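Search this diary Go

Feet up, tea going cold, and I should be folding the mountain on the spare bed, so naturally I'm writing in here instead. Today was the Zomari open afternoon that Tamer has been on at me to come to for ages (he's been there two years now and I had never once seen what he does all day). I've been rude about household robots to his face at every birthday dinner, so it seemed only fair to go and be rude about them in person.

It was Building 208, which is on the far side of the lot behind the tire place. I went in the wrong door and had a nice chat with a man who sells awnings. When I finally got to the right room Jade Whiteley was already there with her coat over her arm, asking somebody when it would be able to do a fitted sheet. The poor kid said they weren't on sheets yet. Jade said well, neither was she!

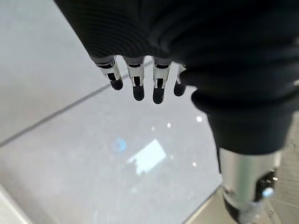 I keep going back and forth on the whole chores question. For years I've said that the thing I'd pay real money for is somebody to do the laundry, and I mean all of it, from the floor of the boys' room to the drawer. Not just the washing! The machine does the washing, it's done the washing since before I was born. It's the carrying and sorting and turning sleeves the right way out that eats up my Sundays. And for that I suppose you do need fingers of some kind, which is why I got so stuck on that hand, with its black ribbed sleeve bunched up over the back like a sweater on somebody who's cold, and the silver fingers poking out underneath with their rounded black tips. I wanted to shake it. I didn't ask, and now I wish I had. Would those tips get hold of one sock? Would they feel that the sock had a tissue in it? Tamer says feeling things is the hard part, and that people always ask him about the brains and hardly ever about the fingertips.

Then we all shuffled over to watch the laundry, and I do mean all of us, standing there in our shoes like parents at a swim meet. Two things in the basket, a black one and a teal one. I asked Tamer where the rest of the load was and he gave me a look. At my house two things in the basket means somebody has been hiding the others under a bed. 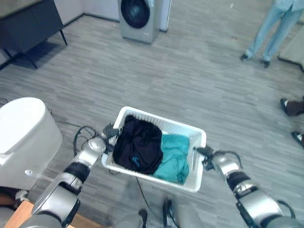
I'll admit I held my breath, which is ridiculous, I carry a basket up and down the basement stairs five times a week and have never had an audience. Veikko Sjöberg was next to me (he ran the Nieminen dry cleaners until he retired, so he has opinions) and he muttered the whole way through like he was watching a ballgame. He thinks shops will get them long before homes do. In a shop everything is in the same place every day, he says, same rail, same bins, same bags, and if the machine is slow you just let it run all night. In a house somebody has left a skateboard in front of the dryer.

I think he's right about that, and it's sort of what bothered me on the drive home. What I saw was slow. I looked at my watch at one point and we'd been standing there almost eight minutes, and I was itching to step in and do it myself, same as I did when the boys were learning to tie their shoes. But then I did let the boys tie their shoes, and we were late for everything for a year, and now they can do it. So maybe I'm being unfair?

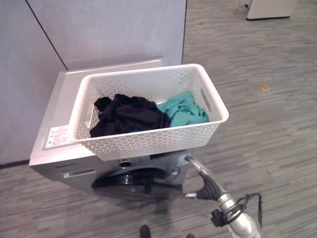
Merja Peltonen's argument, over the cookies afterward, was that I'm asking the wrong thing. Her mother can't bend down to the washer anymore. She doesn't care if a load takes the whole morning, she's home all morning! What she cares about is not having to ask Merja's brother. I hadn't thought about it like that at all and I went a bit quiet. My whole complaint is about time, and there are plenty of people whose trouble is knees.

So where does that leave me? Not ready to hand over my whites, for one thing. I asked Tamer straight out when I could have one at home and he wouldn't say a year, he just ate another cookie. He did say to come back in November and they'll have more to show, maybe dishes. I told him dishes I don't mind, I like dishes, it's the only time I get to listen to my programs. He wrote that down, or pretended to.

Picked up milk and the blue detergent on the way home. Found a red crayon in the lint trap, so that's where that went. The spare bed is still a mountain and it's past ten, and I think I'll just shove it all over to one side and do the towels tomorrow before work.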